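Our Small Lab Room in April

Welcome to the gallery page of the Zemby workshop house. Many people write to us and ask how the small lab room on the upper floor looks now, after we changed it during the winter. I am not a professional photographer and my English is still learning, but I will try to give you a good idea of the place and of the things we use there.

The room measures 16 square meters. Before, it was a storage for the Boutros print shop, and the walls were dark from dust. We painted them, we bought second-hand desks, and we moved all the small glass and plastic things from the cellar. The work took about 50 hours, most of them in the evening.

The classes which use the room are for beginners. They learn how to label samples, how to keep tubes in order and how to write a clean notebook. The groups come from the Bestine school and from the Catby evening courses, and each lesson takes 61 minutes on the old timer, which we never could set to a full hour.

Some notes for visitors before you go on to the gallery. The stairs are narrow, so please leave big bags at the entrance. The window side is warm after lunch, and we keep the blinds half down until four in the afternoon. Drinks stay in the corridor, also coffee with a lid. If you bring your own tubes, please check first that they fit, as we had some very wide ones last year and they had to lie in a drawer for the whole course.

For the racks we have one simple rule – they go back on the shelf with nothing in them. Scissors and tape can be borrowed from the front drawer, and you write your group in the list when you take them. The list has space for 30 lines and we change the paper when it is full.

Gallery
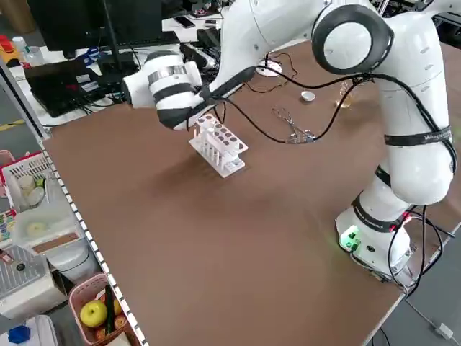

A white test tube rack on the big brown table, with a pair of metal scissors to the right. The upper tier has rows of round holes. The desk behind is for the computer things.

I hope to add more pictures when the new shelf is on the wall. We are waiting for the long screws, and the color is also not decided – gray or light green, both have their friends in the house. If you took photos during a course and want to share them on this page, you can leave them at the reception on a memory stick. Please write the name of your group on a piece of paper and put it together with the stick.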